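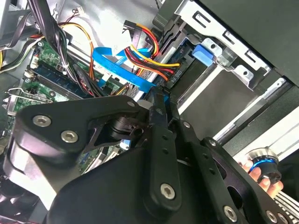
The Second Life of an Office Tower

Most of the computers that come through the back door at Wamard are the same kind of machine. They are office towers, bought in bulk by a company that has since moved everyone to laptops, and they have spent years under desks collecting dust. Chin-lung Tam opens them on a long bench near the loading door, starting at 9 in the morning when the light is good.

"People look at the outside and think it's finished," Tam says. "I don't care much about the outside."

What he cares about first is the memory. The sticks sit in their slots on the green board, held by a clip at each end, and they come out with a push of the thumbs. Tam says most of the faults he sees in towers this age come down to a stick that has worked itself a little loose, or contacts that have picked up grime. He cleans the contacts, puts the sticks back and tries again before he orders anything.

The cables take longer. In a tower like this the power leads leave the supply in one thick bundle, and whoever built it tied that bundle wherever there was room. Blue data cables run off toward the drive bay. Tam used to cut every tie and start over. Now he leaves the main bundle alone unless it is pressing on something, and only frees the leads he needs. A tidy case is easier to work in, he says, but a connector pulled half out during tidying can cost him an afternoon.

He keeps a paper sheet for each machine. The top line is the Flendix number, which is the shop's own stock code, and under it go the parts removed, in order. Screws go into the lid of a jar. Oana Pascu, who runs the sales side, has tried to move all this to a spreadsheet. The spreadsheet exists, and Tam copies the sheets into it at the end of the month.

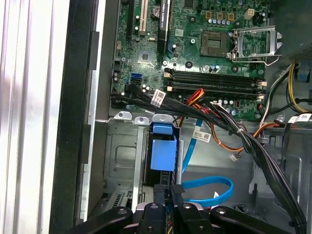 Memory slots and processor socket empty, with the socket bracket open.

A stripped board is the point where Tam decides what the machine will be. With the processor out he can look at the contacts in the socket under a lamp. A bent one can sometimes be straightened with a needle, and he gives himself 30 minutes to try. After that the board goes in the parts bin and the case is kept for another build.

The coin battery gets replaced in nearly every tower, whether or not it tests well. Graphics cards are checked on a second bench and priced separately. Pascu says older workstation cards still sell to students learning drafting software, though the buyers ask more questions than they used to.

Finished machines go on the Cladier shelf, named for the supplier whose pallets once stood there. It holds 28 towers. In April it was full, and the extra ones were stacked beside Pascu's desk until a school took them.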